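Ustix Community Help
Home > Two-arm setups > Cables, grippers and wrist cameras

Wrist camera drops out when the left arm reaches up, cable routing help?

Posted by benchside_mo
Tags: cable management, wrist camera, dried flowers cell

Hi all, long-time reader, first time asking. I look after a two-arm cell that does flower arranging, mostly dried stems and small bouquets going into vases. Each arm has a two-finger gripper and a camera on the wrist. It's a nice little job and I really enjoy it, but the left arm is driving me up the wall.

The trouble is the camera cable on the left arm. When the arm is low over the table everything is fine. When it lifts a bouquet high enough to clear the rim of a vase and then rolls the wrist, the picture freezes for a second or two and the program stops with a "no image" fault. I clear it, home the arm, run it again, and it might do 16 good placements before it happens again. Or it might do it on the very next one!

What I've tried so far: new cable (a Temeck one, same length as the old one), different port on the computer, swapped the left and right cameras. The fault stayed on the left side with the swapped camera, so I'm pretty sure the camera itself is okay. I also slowed the wrist down in the program and that helped a bit, but then the whole cycle drags.

The cable leaves the wrist, goes up in a loop and then comes back down along the arm. I left the loop big on purpose so there would be plenty of slack. Could it be too big? Could it be catching on something I'm not seeing?

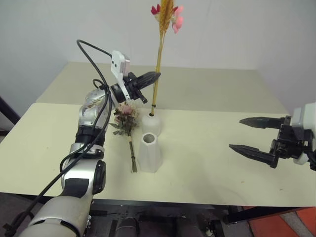
Left gripper next to the tall stem, cable loop up over the wrist.

I'd love to hear how other people run theirs. Also, while I'm asking, the fingers sometimes shed bits of dried leaf into the wrist area and I have no idea if that matters.

stillwater_tess
Helpful to 10 people

Oh, I've been through this one! Your loop sounds a lot like mine did, and the loop was only half of my problem.

A cable that arcs up above the wrist looks nice and relaxed when the arm is parked. But every time the wrist rolls, the whole arc swings, and all of that swinging ends up at the plug. The plug on these little cameras is not made to be wiggled all day. You get a tiny gap for a split second, the camera drops off, and the software gives up on it. So the cable can test perfectly on the bench and still fail on the arm, which is what makes this so maddening.

Here's how I set mine up now. Power the arm down first and put it in whatever pose it can rest in safely without you holding it.

Plug the cable into the camera and fix it to the bracket right behind the plug, close enough that you can tug on the cable and the plug doesn't move at all. I use a soft strap there. Hard plastic ties bite into the jacket if you pull them tight, and if you don't pull them tight they slide, so I gave up on them.

Then leave your slack between that strap and the first clip on the arm. This is the only place you want slack for the wrist. With the power still off, turn the wrist by hand to each end of its travel, if your arm lets you do that (mine does, some have brakes you need to release, check your manual). The cable should get close to straight at the worst end but never tight. Mine needed a loop 100 mm high and no more. I had it nearly double that before.

After that it's clips down the arm, one on each side of every joint, with a small bit of give across the joint. I press them on by hand and then bend the elbow and look again, because there is always one in the wrong spot. Always!

Last thing, run the highest lift in your program at slow speed with your hand near the stop button, and watch the cable the whole way. Don't watch the flowers. It's surprisingly hard not to watch the flowers.

If it still faults after that, look at the far end of the cable too. I chased the wrist for two evenings once and the loose plug was down at the base, behind the machine, where I'd kicked it while sweeping.

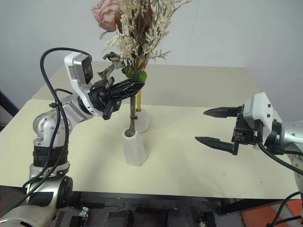

Do I need to recalibrate the wrist camera after I move the cable?
Only if the camera or its bracket shifted while you were working on it. Run your usual calibration check before you start the cell again, and if the result matches your last good one you can leave everything as it is.

Oh, and about the leaf bits: mine collected in the finger linkage until one side closed a little late, and then stems started going in crooked. I brush the linkage out with a dry paintbrush at the end of a shift. I wouldn't use compressed air, it just blows the crumbs deeper in. I tried it in July when everything was extra brittle and made a real mess of it.

gripper_gus
Helpful to 1 person

check the usb power saving setting on the pc, that was mine. nothing to do with cables

plainweld
Helpful to 4 people

Tess has covered most of it, so I'll just add a couple of things from my side.

Before you move a single clip, find out if it's really the cable motion. Put the arm in the high pose, hold it there with the wrist rolled, and leave the camera view running. If the picture is steady for a few minutes, it's the movement that hurts you. If it drops while the arm is standing still, then the cable is being held too tight or pinched in that pose, and making the loop smaller will only make things worse. I got that wrong the first time -- shortened a cable that was already too short, and then had to buy another.

Second, look at where the cable rubs. Wipe a bit of chalk on the joint rings, run the program a few times, and look for chalk on the jacket. If you find a streak, that's your spot. I put a Flenutum sleeve over mine there and it's held up fine, but a piece of any smooth braided sleeve would do the same job.

Third, change your program a little. You said it lifts and then rolls. Mine used to roll the wrist at the very top of the lift too, and I moved the roll earlier, while the arm is still lower and the cable has more give. Same cycle time, and the cable gets to the top already settled. You'll want to check that the flower heads don't swing into the other arm or the other vase while it turns. Try it with one cheap bouquet first. (I keep an ugly one in a box for this.)

About the cable itself, I'd look at whether it's rated for constant bending. Same length doesn't tell you much. Plenty of ordinary cables look identical and they're meant to lie on a desk. The vendor page should say how tight it can bend and still move. I bought mine from Öberg and went for the thinner one, as the thick one pushed back against the wrist enough that I could feel it by hand.

And gus has a point, it takes a minute to check that setting, so do it first.

benchside_mo
Reply from the original poster

Thank you all so much! I did the hold-still test first and the picture was steady the whole time, so motion it is. Then I checked the power saving thing (it was already off, sorry gus) and got started on the strap behind the plug.

Oh boy, the plug was moving a lot. I had never looked at it with the wrist turning, I'd only ever looked at it parked. I strapped it to the bracket, took the loop down to something close to what Tess has, and moved two of the clips by the elbow. I haven't touched the program yet.

It's done 100 placements since then with no image fault. I'm going to try moving the wrist roll earlier next, and I've ordered a proper bending cable to keep on the shelf. The paintbrush got a good pile of leaf crumbs out of the left gripper as well, and the right one had hardly any in it, so now I'm wondering about that.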